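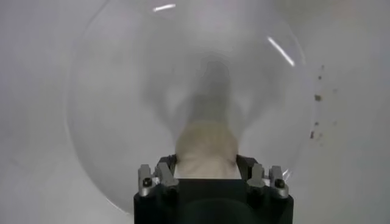 A clear dome with the black gripper in front of it

How to turn a scary price headline into a number you can use

Last November the Stumgate paper announced that heating oil was "soaring." I buy heating oil, so I read on, and by the third paragraph I still had no idea what it cost.

You'll need the old price, the new price and the back of an envelope.

1. Find both prices. At the Maner depot, a small can went from 30 to 32. If the article gives only a percentage, look for a link to the source. There may even be one.

2. Subtract the old price from the new one. You get 2.

3. Divide by the old price. Two over 30 is roughly 7 percent. Dividing by the new price gives a smaller answer, so check which way the press release went.

4. Check the dates. A rise over one month and a rise over a year make the same size headline. 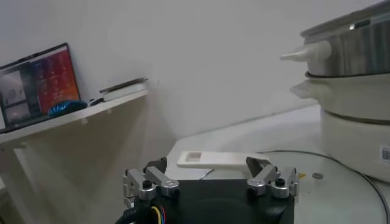
Gripper fingers apart, white wall behind

5. Compare it with your own pay over the same stretch. If pay rose less than the price did, that can is harder to afford, whatever the minister said on the radio.

6. Look at how much of it you buy. When the Kırmızıgül bakery put up its wedding cakes by 14 percent, I bore it bravely, having no plans to marry.

One trap: when the rate of increase falls, prices are usually still going up, only more slowly. My can stayed at 32 the following month, and the paper called this "relief." It was the same can at the same price. I did not feel especially relieved.

Keep the envelope. Next year's headline will want comparing with something.

We use cookies to remember your settings. Accept or manage preferences.

© 2022 Flirimach | Contact | Back to top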